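Teaching the arm to put the kitchen away: a gallery from the practice bench

November 25, 2021

5 shares

I've been promising family and friends a look at where I spend my days, so this is it, a small gallery from the practice bench at Plirnholm in Larivham. We rent out kitchens. Pans, dishes, small appliances, everything a caterer or a pop-up café needs and doesn't own. It all goes out in crates and it all comes back in crates, and somebody has to sort it. For years that somebody was me, plus whoever else had a good back that week. Now part of it is being handed to a robot arm we call Jadoon, and I have to say I love it, and I'm going to try to explain why without boring you!

The bench is where Jadoon learns. Before it touches a real return crate it practices on lighter things, toy food included, because you can drop a toy strawberry all day long and the only thing that suffers is your patience.

Morning setup

First job is laying things out, and there's more to it than you'd think. Everybody has a habit. I put round things near each other without meaning to. Gilles Fleury lines up handles like he's setting a table for his mother. If the same person does the setup every morning, the arm gets very good at that person's idea of a kitchen and is lost with anyone else's. So we swap, and we try to be messy on purpose, which is surprisingly hard if you came up through the sorting line, where messy got you a talking-to.

Driving

Then one of us takes the controls and walks the arm through a task: pick up the food, put it on the plate, move the plate, let go. Clirkari, the company that set us up with the system, gave us a couple of days of training and then left us to it. My first try at a cup, I pinched it so hard on one side that it shot off the table and Gilles caught it. (He has told this story to everyone who has ever visited.) By the end of that week I could do it while holding a conversation. There's a rhythm to it, kind of like backing up a trailer. You quit thinking about which way to turn and just look where you want to end up. 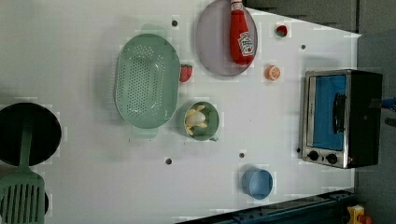
Thin edges are the thing I'd never given a thought to in my sorting days. A person slides a fingernail under a flat plate and up it comes. Jadoon has no fingernails, so we had to work out what our own hands were doing, and that meant a bunch of grown adults standing around picking up plates in slow motion and arguing. It was one of the best afternoons I've had at work. People who'd hardly said a word in meetings had strong opinions about thumbs. Marking down those little tricks is now part of the job, and the folks with the most years on the line turn out the best notes by a mile.

The notes binder

Yes, it's paper. We tried a shared file and people didn't use it. The binder sits next to the coffee and it's full of things like "tilt before lift" and "don't trust a lid" and a drawing of a whisk that somebody gave a face. When a task goes wrong we write down what we asked for and what we got. The Clirkari people read through it when they come by, and twice now a page from that binder has changed how the next round of practice was set up. I can't tell you how good that feels after years of dropping ideas in a suggestion box.

Sore shoulders

I want to be fair about the worries, too. When the arm was announced, the break room was pretty quiet. Sorting isn't glamorous but it's steady, and a lot of us have house payments. What has happened so far is that 3 of us moved off the line to the bench, with a small raise, and the line runs with fewer people on the heavy end of the day. Nobody was let go. Will it stay that way forever? I don't know, and our manager was straight with us that she doesn't either. I'd take that over a pep talk. What I do know is that I used to ice my shoulder most evenings and I haven't done that in a good while.

There's a trade, though. Standing at the line you could daydream. At the bench you're paying attention the whole time, and I go home tired in the head instead of the arms. We asked for shorter turns at the controls and got them, so now we change over before anyone gets sloppy. And I miss the line gossip! It's quieter over here, and I hear all the news late.

What it still can't do

Plenty. Stacked bowls that have stuck together. Anything with a dangling cord. It is also slower than my old partner on the line, who could empty a crate while eating a sandwich, and I don't expect it to catch her. The idea is that it takes the dull, repeat stuff overnight, and the people coming in early find the odd jobs waiting for them: the chipped dish, the missing knob, the thing in the crate that belongs to somebody else entirely. Those are the jobs that need a person to look and decide, and they were always the interesting part.

End of the day

We reset the bench, wipe it down, and write the last lines in the binder. Somebody always stays to run just one more. Last night it was me. I wanted a clean run on the cup, start to finish, and on the last try Jadoon set it down so softly I didn't hear it land. I cheered in an empty building.

More next month if I can get the others to pose. Gilles says he'll only do it in his good jacket.

2 people like this

Comments

Marcy T.
So proud of you! I remember you coming home and not being able to lift the kettle. Please tell me the whisk with the face is staying in the binder.

dockside_ben
I work in parcel sorting and we got arms last year. Same thing here about being tired in the head. Get those shorter turns in writing, is my advice, ours got longer again when the holidays hit.

Gilles Fleury
For the record the cup was headed straight for the coffee. I saved the binder. And there is nothing wrong with lining up handles.

Aunt Jo
Does it do windows?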